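Automation at Work: The Kitchen Assistant Trial at Cesetti
Final project report, Work and Technology seminar
Group 3

1. Why we picked this case

Cesetti runs meal kitchens for assisted living homes. Last fall it signed up for a trial of Beddoe, a robot arm system sold by Zestemum that is supposed to take over oven and range work in small residential kitchens. The sales brochure says it will "free staff for care." We wanted to know what that means for the people on shift at the Dutport home, where the trial is planned.

We interviewed kitchen aides, read the training log Zestemum shared with us, and sat in on one planning call in April. We did not get to see the pay proposal. We asked twice.

2. What the training log shows

Beddoe is being trained in simulation before it goes into a real kitchen. The log lists 2,951 simulated attempts at 24 kitchen tasks. The vendor counts an attempt as a success if the task is finished at all, with no limit on time. An aide who took that long to open an oven would hear about it.

The simulated kitchens are also very tidy. In the one we looked at most closely, the cooktop is bare and the counter beside the range holds a toaster and a cup. The aides laughed at this. Their counters at breakfast are covered with trays, pill cups and somebody's reading glasses.
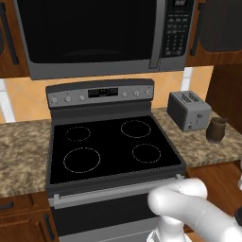
Figure 1. Simulated kitchen, with the gripper in front of the oven handle.

3. What changes for the aides

The brochure talks about tasks, but a shift is mostly the stuff between tasks. Aides told us they check on residents while the oven heats, swap a side dish when someone won't eat it, and notice who skipped lunch. None of this is in the log.

Under the draft schedule, the morning crew goes from three aides to two, plus the robot. One of the two becomes a "kitchen monitor" who has to stay within reach of the stop button whenever the arm is moving. So the freed time is already spent - one person is gone and another is stuck watching. We could not find the extra care hours anywhere in the schedule.

Burns and sore shoulders are real problems in this job, and most aides said they would gladly hand over the heavy pans. They were less sure about becoming the person who gets blamed when the arm drops one.

4. Limits

We only talked to day shift. The trial has not started at Dutport, so everything about staffing comes from a draft that could change.

5. Recommendations

Cesetti should hold the crew at three until the trial is over, time the robot against a normal breakfast, and put the monitor job in writing with its own pay rate. Zestemum should report how long each attempt took.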